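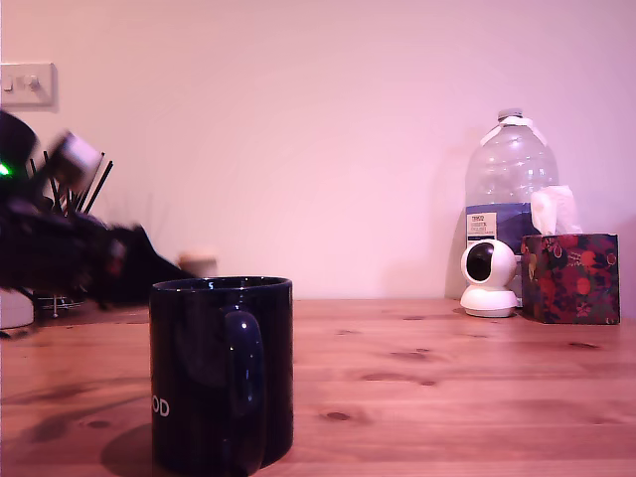
Taza azul oscuro sobre la mesa de madera

¿Cómo dejo el café de la tarde sin acabar con dolor de cabeza?

Dudico > Casa y salud > Café y té

Hola a todos, a ver si me echáis una mano. Llevo años tomando café como quien bebe agua, el de la mañana, el de media mañana, el de después de comer y otro a eso de las seis, y de un tiempo a esta parte duermo fatal. Me meto en la cama a las doce y a las tres sigo con los ojos como platos. En febrero probé a cortar de golpe con los de la tarde y al segundo día tenía un dolor de cabeza que no podía ni mirar la pantalla, así que volví a las andadas. No quiero dejarlo del todo, ¡el de la mañana no me lo quitéis! Solo los de después de comer. ¿Alguien lo ha conseguido? ¿El descafeinado sirve o es engañarse?

3 respuestas

Yo lo conseguí, pero tardé lo mío.
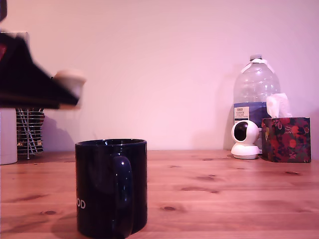 Foto: Trusari / Dudico

Lo que me funcionó fue ir bajando poco a poco. La primera semana quité solo el de las seis. La segunda, el de después de comer lo hice mezclando mitad normal y mitad descafeinado en la misma cafetera (yo uso el Plenetti molido, pero me imagino que valdrá cualquiera). Luego fui echando cada vez menos del normal. En total fueron 20 días y solo me dolió la cabeza uno, un viernes que además había comido tarde y mal, así que a saber.

El descafeinado lleva un poquito de cafeína, ojo, pero a mí no me quita el sueño. Y bebe agua, que yo creo que parte de mi dolor de cabeza era sed. 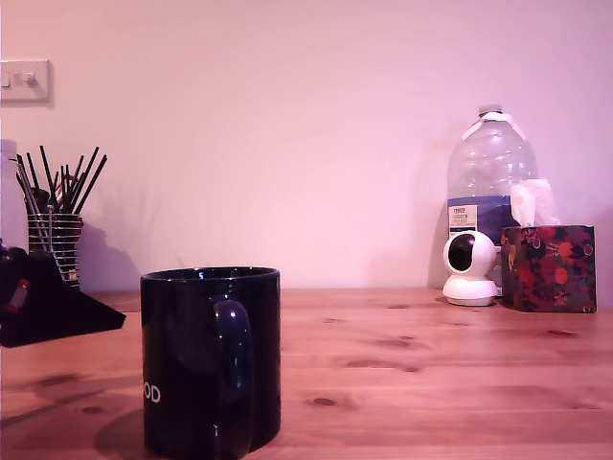

Junto a la pared, con el interruptor al fondo

Ah, y se me olvidaba: mira también el té y los refrescos de cola. Yo quité el café y me pasé al té negro tan contenta, y claro, seguía igual.

Descafeinado = agua sucia. Tómate una manzanilla y a dormir.

Pues yo discrepo con lo de la manzanilla, jaja. A mí me pasaba que lo que echaba de menos era el rato, levantarme, ir a la cocina, esperar a que subiera la cafetera. Ahora sigo haciendo la pausa a la misma hora pero con rooibos o con achicoria, que en la herboristería Wattimena la venden a granel y sale barata. La achicoria al principio sabe rara, con leche mejora mucho. Me puse un tope, nada de café después de las 16 h, y los fines de semana me lo salto si como fuera, no pasa nada.

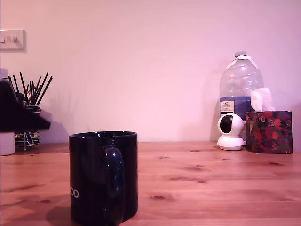
La mesa de pino y la pared rosada

Eso sí, si tomas alguna medicación o el insomnio te dura semanas, coméntalo con tu médico de cabecera, que igual el café no tiene la culpa de todo. Mi hermana estaba convencida de que era el café y era la tiroides. ¡Ya nos contarás!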